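August, Friday section
Notes by Živko Omerović
Filed under: Course Handouts / Automation / Site Visits

Before we get on the bus to Skonberg, I'd like everyone to read this page through once, and then maybe once more over coffee (I know how those mornings go!). Ming-te Choi is giving us the whole afternoon on the Trarnis line, where the arms learn to take old desktop computers apart, and she has promised to run the slow cycle so we can follow each grasp and ask as many questions as we like.

Think back to week 7, when we talked about rigid parts and floppy parts. A memory slot stays where the board puts it, and a planner loves that. Cables are another story, and a desktop case is full of them.

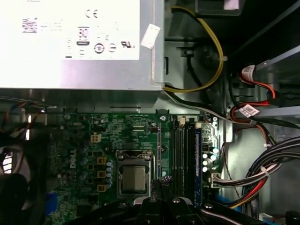
Skovovetti Program in Applied Robotics

Look at the red SATA cables and the thick black bundle with its zip tie, and then at the bare processor sitting in its socket with no cooler on it. Which would you ask a gripper to reach for first, and what might it brush against on the way? Write down your answer before the demonstration and bring it along.

Ming-te tells me the station has 369 recorded runs so far, and we'll go over a few of them in the viewing room, so please watch how the fingers come in beside the power supply. Safety glasses are at the door, and the yellow line on the floor means exactly what you think it means. Your write-up is 200 words, due the session after, and sketches are very welcome!

279 views · 7 comments · Share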